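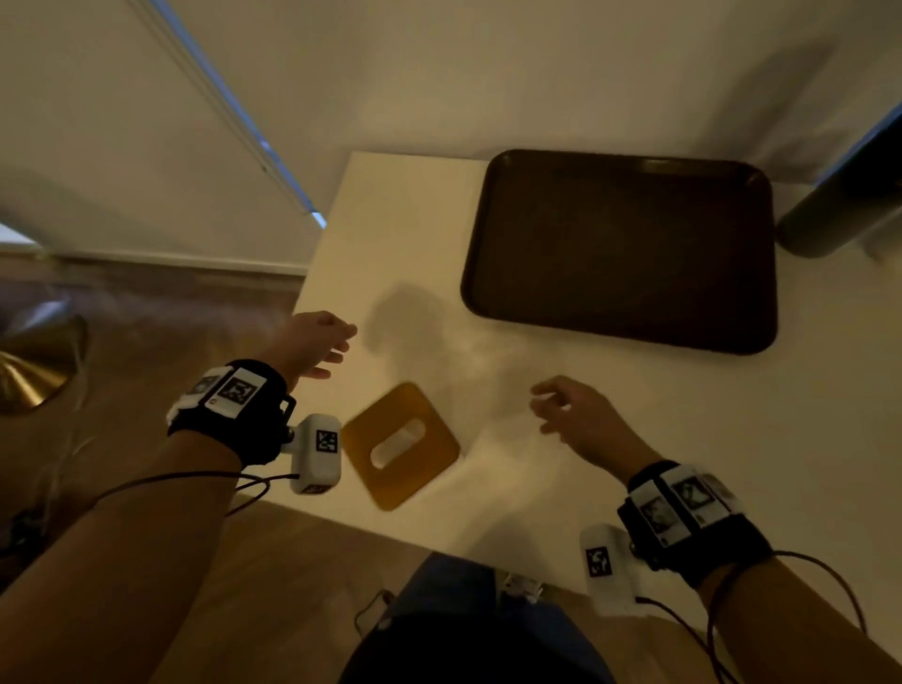 September

By Jade Dhillon

The kitchen of the Meltivwood community hall will open again this month, after it was closed for most of the summer for repairs. The weekly lunch will be served there from noon, as before, and the price of a meal stays the same.

The work was made by Penner, a building firm from the next valley. The workers took out the old floor, changed the water pipes under the sinks and put in a wider door to the dining room. The last bill came to 1,770 pounds more than planned, as one of the pipes was broken behind the wall.

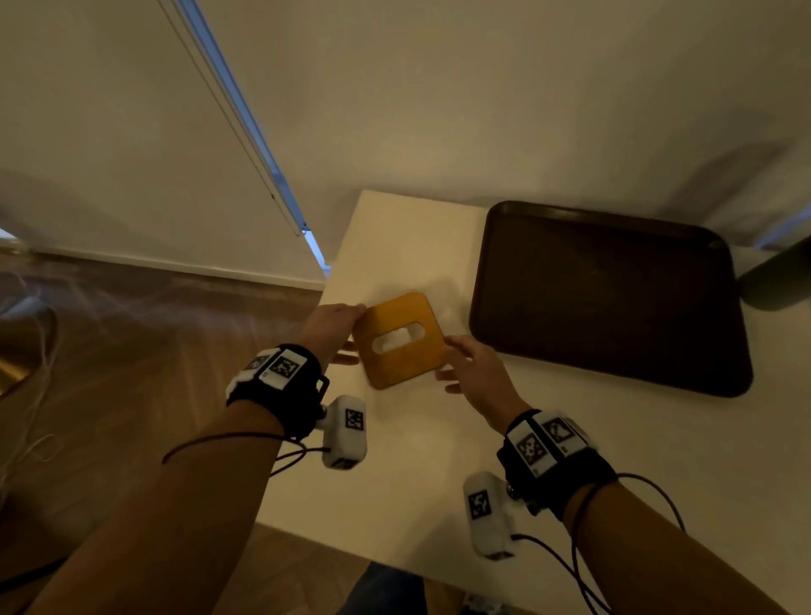 Harvey MacLeod, who runs the lunch, said he was glad to have the kitchen back. "We cooked in the school at Clendard all summer, and they were very kind to us," he said. "But it is 2 miles away, and for many of our older guests this is too far. Some of them stopped coming, and we missed them."

The school meals were also smaller. Soup and bread were served on most days, and a hot main dish was possible only when the school did not need its ovens.

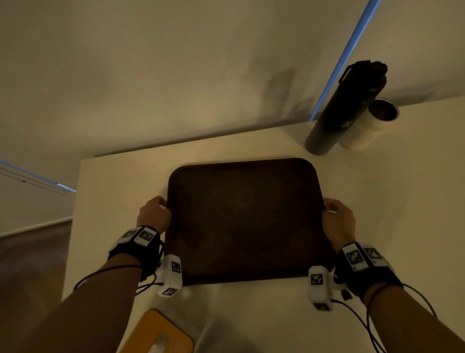
During the repairs the hall received 954 pounds from a sale of books and plants in Plutton. The money will be used for new plates, a second kettle and a ramp at the side entrance. The ramp is expected before winter – the parish has already agreed to it, but the builder has not yet given a date.

The first menu is vegetable soup, chicken pie and stewed apples. A pie without meat can be ordered, if people tell the kitchen one day before.

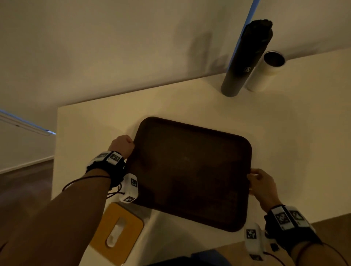 Some 17 people have already put their names on the list for the first lunch, and there is still room. The bus from Plutton stops in front of the hall at twenty to twelve, and the driver will wait for passengers who walk slowly. For the way back, the bus leaves at a quarter past two.

People who wish to help with cooking or washing up can speak to Mr MacLeod at the hall on any morning before eleven.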